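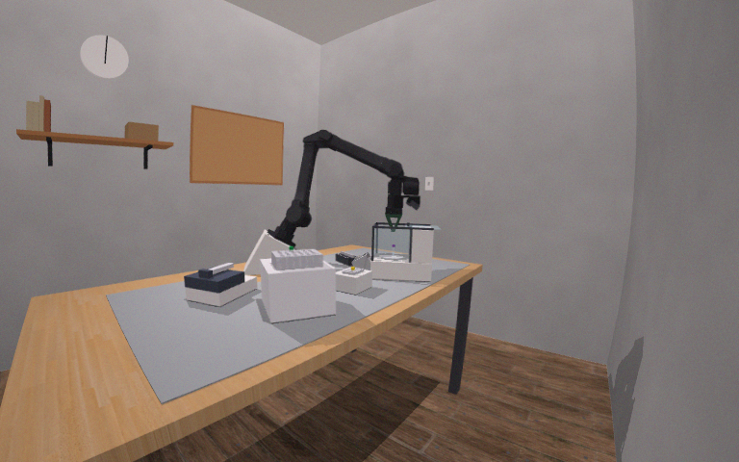
# Weighing robot going in at our lab, what happens to the techs?

**drallus_bench**

I work in a QC lab, mostly sample prep and weighing. Management has bought an arm from a company called Mellex that will do the powder weighing on our analytical balance. The vendor showed us the simulated cell and the real one goes live in July. There are 2 of us who weigh full time. We've been told there are no layoffs, but there's nothing in writing. Has anyone been through this? What did your day look like afterward?

---

**Lusten47**

We did this at my last job. I went from weighing all shift to loading racks, checking logs and clearing faults. My back and wrists liked it. I got bored by the second week.

Ask who owns the balance checks. At our place the daily check weight stayed with the techs but the software people wanted it automated too. Took months to settle, and in the meantime both groups were doing it.

---

**kwak_yr**

I'm on the other side of this, I set up these cells for labs. Some practical points.

The arm is the easy part. Static, drafts, sticky powders and bad labels are where the time goes. Somebody who has weighed those powders by hand for years knows which ones clump and which ones creep up the side of the vessel. The programmer doesn't. If they haven't asked the two of you for that list yet, write it anyway and send it to whoever runs the project.

Also get in on the layout early. Once the balance and racks have fixed positions, every one of them that moves has to be taught again.

Ye-rin Kwak

---

**pipetdream**

> Somebody who has weighed those powders by hand for years knows

Sure, and after they write it all down the company doesn't need them. I've seen that happen. I wouldn't hand over a list until the job part was in writing.

---

**kwak_yr**

I understand that, but I don't agree. The sites where the techs stayed out of it got a cell that faulted all night, and then the techs got called in to fix it. That was worse for them.

---

**pipetdream**

Worse for them but they still had a job. Get it in writing first.

---

**Lusten47**

You can do both. Send the list, and ask for the new job description in the same email. Put a pay question in there too. If you're going to be the one recovering the arm after a fault, that's a different skill from what you were hired for. We got one grade up for it, but only after asking twice.

---

**drallus_bench**

Thanks. Nobody has asked us for anything yet. The demo was run for the managers and we got to watch the last part of it. My coworker asked what happens if a vessel gets dropped in the draft shield and the answer was that the system stops and alerts an operator. I assume that's me.

---

**chaimongkol_qa**

It's you. Find out how the alert reaches you and whether it counts as on call. Ours goes to a phone and the phone goes home with somebody.

One thing I'd push for from the QA side is keeping a manual balance on the bench and keeping people trained on it. We let ours go, the arm was down for a week, and the only person still signed off on hand weighing was on leave. Our site plan has all routine weighing automated by 2030 and I still argue for the manual one every time it comes up.

---

**kwak_yr**

Agree with the manual balance. Every cell goes down sometimes.

---

**drallus_bench**

OK, my coworker and I are writing the powder list this week. It goes in the same email as the questions about the job description, the grade and the on call phone. I'll post what they say.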